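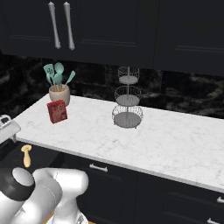 Kitchen counter scene in simulation, arm below the countertop, utensil crock and three-tier stand at the back.

Fuvine Kitchen Test Pack
For comparing arms, grippers and cameras in simulation
Maker: Seltley
Page updated 2019-01-22

Overview
The Fuvine pack is a set of simulated kitchens for trying out manipulation hardware before you buy it. You load an arm model, attach a gripper, place one or more cameras and run the same task with each combination. Scene, object placement and lighting stay fixed between runs unless you change them, so differences in the results come from the hardware models and your controller.

What you can compare
Arms: reach to the back of the counter, clearance under the front edge, joint limits when opening a drawer.
Grippers: finger width, stroke and approach angle on thin handles, small boxes and bar pulls.
Cameras: mounting height, field of view, how much of the counter the arm blocks.
Controllers: position or impedance control, with the same logging format for both.

Scene notes
The dark kitchen is the harder of the two layouts that ship with the pack. Upper and lower cabinets are nearly black and the backsplash is dark veined marble, while the countertop is white. Depth and segmentation methods tuned on light kitchens should be checked here first. The wire fruit stand is useful for camera work – the backsplash shows through the mesh. The teal utensils stand close together in a cream crock, with a small red box in front, and wide fingers have little room to get in between the handles. Cabinet hardware is mixed. There are silver bar pulls on the drawers and a wooden mushroom-shaped knob, so one grasp setting may not cover both.

Gripper models
Astum two-finger, parallel: narrow fingers, suited to the utensils and the bar pulls.
Ruchti three-finger, adaptive: better hold on round objects, needs more clearance around the crock.
Custom grippers can be imported as URDF with collision meshes. Check the finger collision meshes before you run drawer tasks. A coarse hull will often hit the drawer front before the fingers reach the pull.

In the box
2 kitchen layouts
11 task scripts
3,042 saved start states
Logging tool and results viewer

Requirements
Linux workstation with a dedicated graphics card. The viewer also runs on Windows, but the task scripts do not.

Known limits
Contact on thin wire is approximate. Do not use the fruit stand to rank grip force – use the crock or the drawers. Polished handles are rendered with highlights, but sensor noise is off by default and has to be set for each camera.

Support
Scenes and start states: Jong-dae Nam
Gripper import and controllers: Thiện Triệu
Please attach the run log and your gripper file when you write.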